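Cletside block sorting set: data card and recording rules

Version 2, maintained by Asnakech Tamiru. Send corrections to her before the January release.
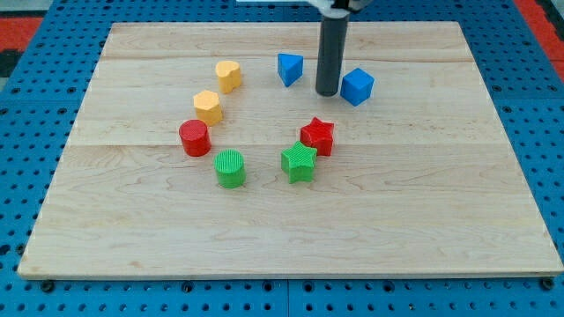 The set holds 400 episodes recorded on the Chala arm at the Clumstead lab. Of these, 200 are sorting by color, 197 are sorting by shape, and three are calibration runs kept for reference. Each episode is one attempt, start to finish, with no cuts.

Rules for recording

1. The blocks go on the wooden board before the arm is powered. Hands stay off the blue panel once it is live.
2. Blocks start upright and apart from the board's edges. Two blocks may stand close together, and one may hide part of another from the camera.
3. Do not nudge a block during an episode. If one falls off the board, stop and mark the episode "dropped".
4. Failed attempts are kept. Delete an episode only if a person's face was recorded.
5. The operator writes the log line the same day. Logs filled in later are marked "late" in the notes column.

Speed is limited to the Hemska slow profile for all runs. Ignacio Zabala checks the stop button at the start of every session and signs the sheet by the door.

Known problems

Episode 97 has no gripper force readings. Color names in the oldest logs are in lower case and the later ones are not, so match without regard to case.

Changes since version 1

Oct 9, 2019: rule 4 reworded, calibration runs listed separately, log template moved to the docs folder.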